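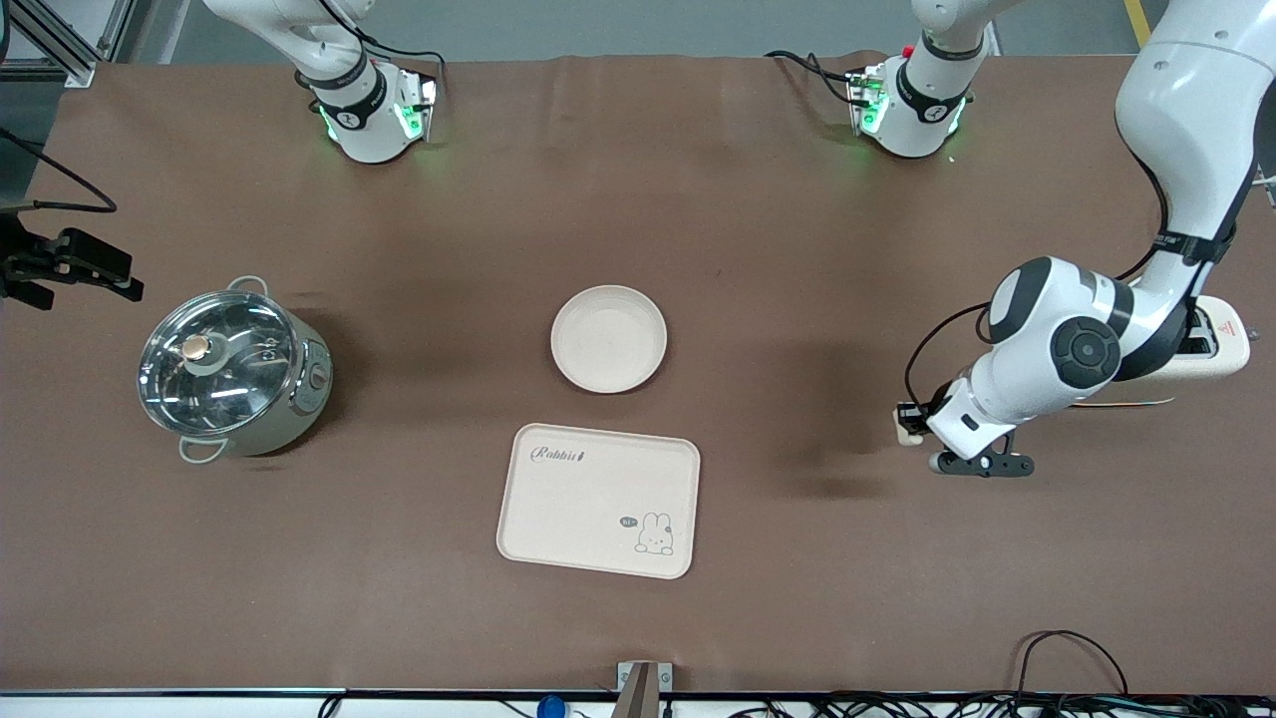
Re: Switching the allotment society's water to Proten meters

Aiguo Wan wrote:

> Matheson have come back with a price of 3645 for the lot, fitted, or
> 3105 if we dig the trenches ourselves. They say sites that move to
> metered taps use a lot less water in the first summer. Inow Road did it
> and are very pleased. I think we should say yes before June so we have
> them in for the dry weather. Does anyone object?

Yes, I do, or at least I'd like a few answers before I stop objecting.

"Use a lot less water" than what? There is one meter on the whole site at present, at the gate, and it was read twice last year. I have both readings and they don't agree with the bill. If we don't know what we use now, I can't see how we'd ever find out whether the new meters had saved a drop. The figure comes from the people selling the meters, and when I rang to ask where they got it I was promised a leaflet. I'm still waiting for it.

As for Inow Road, I went over and talked to two of their plot holders. They had meters put in the same spring they mended a leak under the main path that had been running for years. Their bill did go down. I'd expect mine to go down too if I stopped watering the path.

Then there's the price. The difference between the two quotes is 540, for which we would be digging trenches to 23 taps, some of them through the old orchard end where you can't get a fork in past the first few inches. Has anyone walked it with a tape? Does either price include the yearly reading charge, and who mends a meter when it freezes? The quote says "parts covered". It doesn't say for how long and it doesn't mention labour.

I'd also like to know how a shared tap gets billed. Josué Marinho and I are on the same one, along with whoever takes over the plot by the hedge. He grows squash and I grow mostly onions. I can guess who'll be paying for whose water.

What I'd do instead is dull. Read the gate meter every week, same time, say 8 in the morning, and write it on the board in the hut. Shut everything off one night and see if the dial still moves. That costs us nothing and if there's a leak we'll know by the end of the month. If there isn't one, bring the quote back and I'll read it again, with a second price from somebody else next to it. Clirulari did the standpipes and they at least turned up when they said they would.

I can do the first fortnight of readings. After that I'm away.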